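How to read an online news round-up without losing your morning

Updated March 19, 2014

I used to read one newspaper. It came through the door, I read the front half, did a third of the crossword and got on with things. Now I get my news from aggregator pages, those long ribbons of half-headlines stitched together by software that has never met a human being, and I have had to develop a method. Last August I counted the items on a single page and stopped at 257, mainly because my tea had gone cold.

The method needs a browser, a scrap of paper and a modest supply of suspicion.

Step 1. Find the date

Before you read a word, find out when the thing was written. Round-up pages love to float old stories back to the top, and a good many people have been outraged by a transfer fee agreed several seasons ago. Look under the headline first, then at the foot of the story. If there is no date in either place, copy a sentence from the middle, put it in quotation marks and search for it. The earliest result is usually the parent. The rest are children, and some of them have been badly brought up.

Step 2. Find out who said it first

Take a story I followed last summer. The headline told me that Undenari Rovers had sacked their entire coaching staff. The page I was on had it from the Zustitz Courier, which had it from a blog, which had it from a club statement. The club statement said that one goalkeeping coach had left to spend more time with his boat.

Click backwards until you can't click any further. If the trail ends at "reports suggest" with no link, write "no source" on your scrap of paper and move on. Two clicks is normal. At five I generally give up and go outside.

Step 3. Separate the stories that have been glued together

Automatic pages often drop the end of one story straight into the start of another. The clue is a sudden change of subject with no new heading. If a paragraph on a harbour strike begins discussing a batting average, you have crossed a border without being told.

Copy the text into a plain document and put a blank line wherever the subject jumps. Then read each piece by itself. It takes a few minutes and is oddly soothing, like shelling peas.

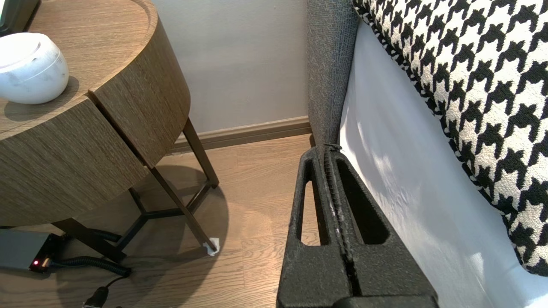
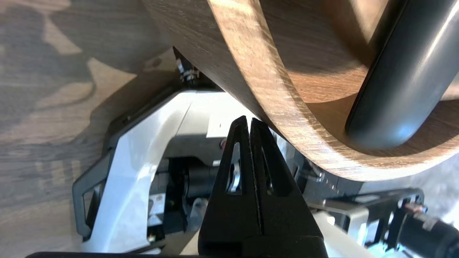
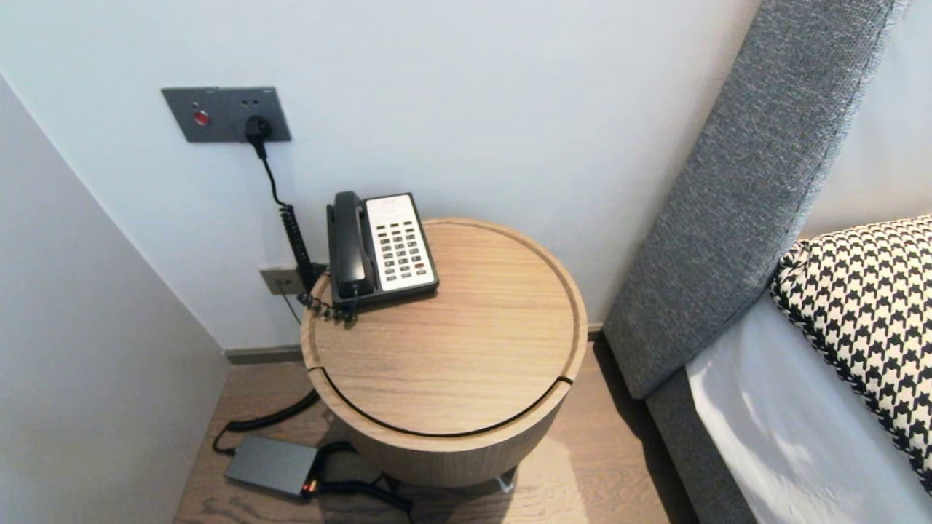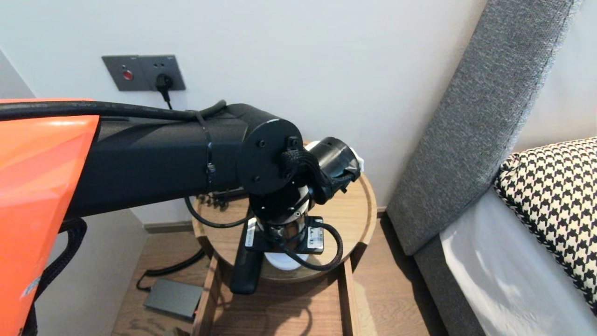

Step 4. Check the numbers against each other

You don't need to be good at sums for this. Write down each figure with the words that came attached to it. When the Akande ferry dispute was running, one report gave 3386 passengers stranded and another gave 1047. Both were right. The first was for the whole week and the second for the worst afternoon, and the page had helpfully removed the words that said so.

Watch the little words too. "Up to 17 matches" covers a ban of 17 matches and also a ban of one. "As many as" is the same trick in a nicer coat.

Step 5. Read the last paragraph

Reporters put the important part first, as they are taught to, and the awkward part last - the denial, the pending appeal, the line where the club says it has no idea what anyone is talking about. Round-ups tend to chop the end off to fit the box. Always open the full version and scroll to the bottom before you repeat anything at dinner.

Step 6. Decide whether you care

This is the step I skip most often. Look at your scrap of paper and cross out anything you wouldn't mention to a neighbour. On a typical morning I am left with two items, and one of those is the weather.

A word on alerts

Turn them off, or at least down. I had them switched on for the Jerel by-election and was told the result four times, once incorrectly. If something is big enough, you will hear about it anyway. For everything else, pick a time of day and check once. Mine is just after breakfast, with the scrap of paper, and I allow myself more than one biscuit if the Courier has got the boat story wrong again.

If a page has no date, no source and no ending, close the tab. There will be another along in a minute, probably with the same story on it.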